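News from the Patley Building: Small Bins Are Coming to the Desks

Many of you have written to us after the spring clean in May, and most of the letters were on the same subject, the rubbish. We have read all of them, thank you. In this item I will try to explain what was decided for the shared rooms on the second floor, and what we ask from each tenant.

Until now there was one large bin in each corridor. It was a simple system but it did not work so well. People who eat lunch at their desk do not like to walk 62 steps with a tea bag in the hand (one tenant from the Flarnunport end has measured it and sent us the number). So the tea bag stays on a saucer, and the saucer stays until Friday. We had also fruit flies in the warm weeks, and they came mostly from open paper bags standing under the tables.

We have therefore decided to go with small bins with a lid, the kind which stands on the table top. They are meant for little things only: tea bags, tissues, pencil shavings, labels, the peel of a mandarin. The budget from Tireck, our building manager, is 400 dollars for the whole floor, and this pays for the bins and also for the first box of liners. The liners come 100 in a box. 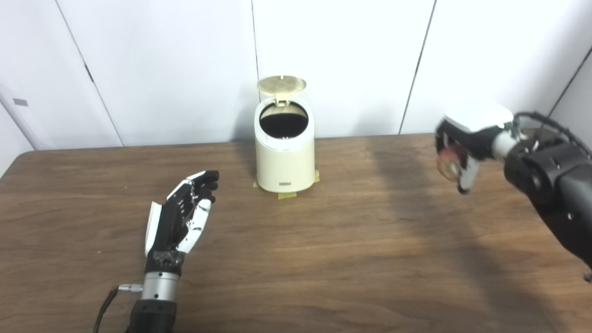
The choice of place was discussed longer than the choice of bin. If it stands at the front edge of the table, somebody will push it down with the elbow. If it stands in the corner, people forget it is there. After some trying we prefer the back of the table, in the middle, where both neighbours can reach it. Please leave enough room behind it so that the lid can go up fully. A lid that touches the wall will fall down again on your fingers, and it leaves a mark on the paint as well.

A light bin has one more weakness, it moves. When you open the lid with one hand the whole thing slides away from you. Yellow masking tape at the base, left and right, is enough to hold it. It comes off the wood without much trouble if you do not leave it for months. Please do not use the strong grey tape or the double-sided foam tape — we still have the glue from last year on two tables in the Mekonnen room and no cleaner in the cupboard has removed it.

Some questions came back several times, so I answer them here.

Who empties the bins? Each table empties its own, on Wednesday before 2 o'clock, into the large bin in the corridor. The large bins stay where they are. The cleaners will not empty the small ones, as this is not in their contract.

Can I put coffee grounds inside? Yes, if they are drained and there is a liner. Without a liner please no. The inside is dark, so you do not see at once when it is dirty, but you will smell it.

What about batteries and ink cartridges? These go to the box beside the photocopier, same as before. Bottles and cans go to the recycling in the kitchen.

May I choose another colour? For this order, no. We wanted a light, quiet colour that goes with the white walls. If you would like to buy your own bin you are welcome, only it must have a lid.

New liners are kept in the top drawer of the supply cupboard. When you take the last one from the box, please write it on the list at the door. Tables which have not asked for a bin yet can still do so, there is a sheet at the front desk.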